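The Quiet Pleasure of a Plain Bed

25 June 2021

I have made a bed nearly every morning of my adult life, and I would guess that for most of those mornings I made it badly. There were cushions to stack, a throw to arrange in a way that looked unarranged, and a quilt that slid off one side by bedtime (always my side!). Then in January we moved to the apartment in Cisstead, with most of our things still in boxes, and for three weeks I slept under one blanket on one sheet and liked it more than I can easily explain.

So this spring I set out to do a bedroom with as little in it as I could stand. I read catalogs the way other people read novels. Gradholm had a sheet for 136 dollars that I visited twice and never bought, and Cillov sells a linen set in so many greens that I had to lie down after looking at them. I came away sure of the color, at least – something between sage and olive, the kind of green that doesn't ask much of you at six in the morning.

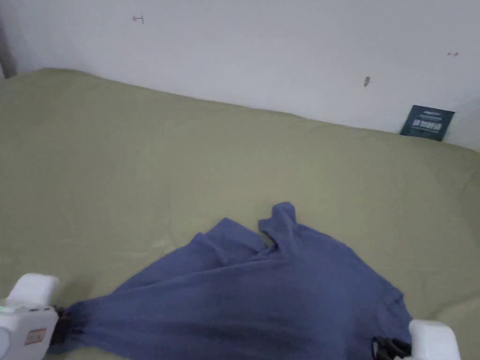 A wide bed is a stubborn thing to dress by yourself. My mother taught me to start at the far side, against the wall, where it's hardest to reach, and to work back toward myself, smoothing with the flat of my forearm. You will not get every wrinkle out, and I've stopped trying. A few ripples in the middle of a sheet are a sign that it's cloth, and by the time you've slept on it there will be plenty more to keep them company.

The wall is another matter. Friends ask when I'm going to hang something, and they mean it kindly. I did get as far as pricing a large woven piece from Rao, at 824 dollars before shipping, and I carried the page in my bag for a month. But a bare wall behind a bed is restful in a way I hadn't expected, little scuffs and all, and the money went to a better mattress.

I still keep one good quilt folded in the hall closet for cold nights. The cushions went to my sister, who has a sofa big enough for them.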